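Household Linen Wear Notes – data card

Last touched 2019-08-01. Kept by Kavinda Kumarasinghe, with Prasanna Mondal doing the second reading of the notes. Bits still missing, see the end.

What this is

A table of how household cloths wear out in ordinary use. 74 items, mostly towels and dishcloths, plus a few flannels and a couple of pillowcases that got in early and never got taken out. One row per item per check. No lab tests, no machines pulling threads. People washed their things and wrote down what they noticed.

Why bother – we wanted something to hand out at the Veltberg repair evenings when people ask if a towel is worth mending. There was nothing short enough to read standing up. 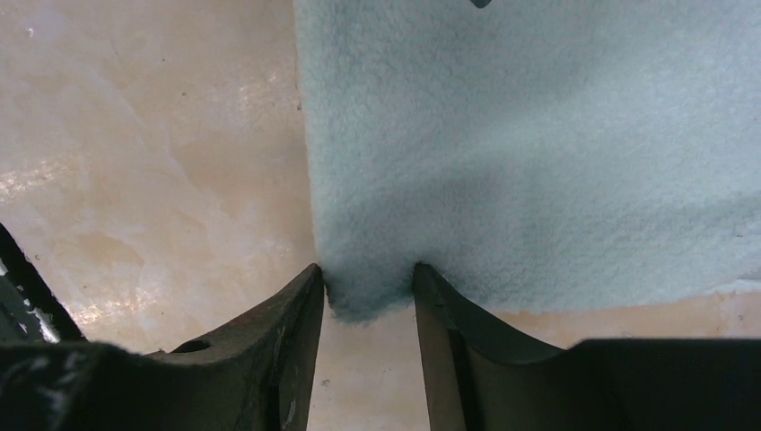 Fabric types are the column people get wrong most. We use four: terry, flat weave, knit, other. Terry means loops on the surface, and if you can see loops it goes in terry, even when they've gone flat in places. The pale blue towel with the fuzzy pile is terry, no argument. Velour has the loops sheared off, so it goes in other with a note. Waffle also goes in other. We did argue about waffle.

Columns

item – short code, letters then a number. Codes starting OL are from the Oline household, AN from Andreadis, BA from Bamier. Codes don't get reused, even if the item is thrown out.

fabric – see above.

age_months – owner's guess. Treat it as a guess. Blank means they wouldn't guess.

washes – tally kept by the household since it joined. Doesn't include washes before that, so an old towel can have a low number.

temp – usual wash temperature in Celsius. If they switch about, the highest one.

dryer – y, n, or s for sometimes. Too many s.

edge – 0 to 3. 0 is sound, 3 is coming away.

surface – 0 to 3. For terry this is mostly pulled loops and bald patches. For knit it's ladders, holes and stretching.

note – free text. Spelling left as written. 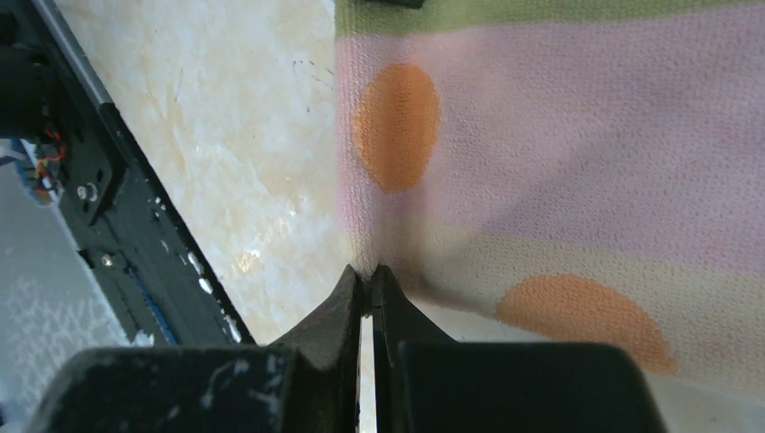
Scoring was done by the household first, then checked by Prasanna from the notes. Where the two differed we kept both, and the second one is in surface_2 or edge_2. Of the 74 items, 43 have both scores. The rest only have the household's. Dont average them, the households score their own things kindly.

Known problems

Bamier rows before June have temp in the wrong column. Fixed in the main file, not in the old copy. If your copy has a dryer value of 60 you have the old one.

Colour isn't recorded. People asked for it afterwards – fading would of been useful – but it's too late to add for the early checks.

Softener isn't recorded either. Same reason.

Knit is thin. Most people don't own many knitted cloths and the ones they do own get used for the floor in the end. Don't draw anything from the knit rows on there own.

Pillowcases: 2. Ignore them.

Using it

Plain CSV, comma separated, quotes round the notes. Opens in any spreadsheet. Share it, change it, just say where it came from. If you add a household pick two letters not already taken and tell Kavinda so we don't clash.

Still to do

– wash tallies for the last Andreadis batch, still on paper
– a proper key for edge scores, with a sketch for each
– decide about waffle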